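Search news Enter keyword Go

Last updated: 4 October 2020

Dumitrescu publishes results of its household chores study: machines can help with tidying, but they are not ready to do it alone

PRURNHAM -- Dumitrescu, a company which develops handling tools and software for home and shop use, today publishes the results of its study on everyday chores. The study started in May and asked a simple question: which small jobs in a house or in a shop can a machine already do well enough that a person would leave it alone with them?

The answer of the company is careful. From the 10 chores which were tested, the machines finished three at a level that the testers accepted without correction. These were moving closed boxes from one shelf to another, putting cans in a row, and collecting plastic cups from a table. The other seven chores needed help from a person at least one time in most of the trials. Folding of bed sheets had the weakest result.

"We did not want to make a show," said Liviu Pop, who leads the study. "In a show you choose the object, you choose the table and you choose the light. In a house the family has chosen everything already, and they did not think about the machine when they did it."

For this reason the team worked with rooms as people use them. Trials and practice recordings were made in homes in Prurnham and Stakham, and in one small grocery shop in Nendside. In total the team recorded 616 attempts, both with a hand-held gripper guided by a person and with the same type of gripper mounted on an arm. The movements made by a person's hand are used to teach the arm, and they also give a fair measure for comparison.

Fruit was among the most difficult things, and the team gave it more time than was planned.

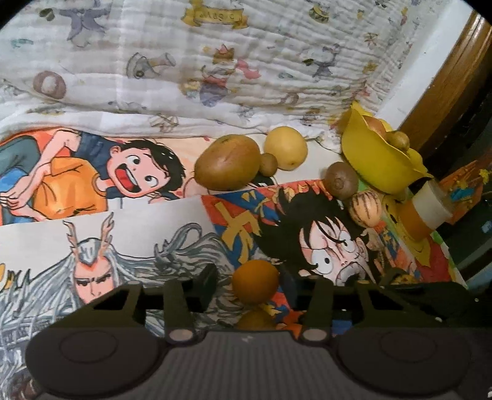 A kiwi and an orange ask for a different opening of the fingers and a different force, and both can roll when the surface under them is soft. A mattress moves down a little when something presses on it, so the height which the machine measured a moment ago is not correct anymore. Paper makes another problem. If the fingers come too low, they take the sheet together with the fruit, or they fold its corner. A person feels this immediately and lifts the hand. The arm usually noticed it too late.

Printed and drawn surfaces also confused the software in the early trials. It sometimes marked a face or a round shape in a drawing as an object to be picked, and the gripper closed on nothing. After new training these mistakes became less frequent, but they did not disappear.

"My mother does this work while she speaks on the phone," said Tincuța Mihăilă, who prepared the rooms and wrote the instructions for the testers. "She looks one time and she knows what is heavy, what is soft and what belongs to the child and must not be damaged. We are still far from this."

In the shop the results were better. Shelves are hard and level, the goods come in known sizes, and the person at the counter is near if something falls. Ecaterina Preda, who has the grocery in Nendside, agreed to keep the arm for the evening refilling of cans. She does not use it for tomatoes.

Dumitrescu does not announce a product for homes at this time. The next part of the study will look at softer finger covers and at a slower approach when the surface is not firm. The company will also ask families how much waiting they accept -- a machine which needs some 3 minutes for a bowl of fruit is perhaps not a help, even if it makes no mistake.

The full report can be requested from Iulian Vasiliu at the Prurnham office. Households in Stakham which want to take part in the next trials can write to the same office.

Related items

Cornel Nedelcu joins Dumitrescu as head of testing
Can a machine fold a towel? Notes from the first trials
Nendside grocery continues with evening shelf refilling
Call for households: Stakham and surroundings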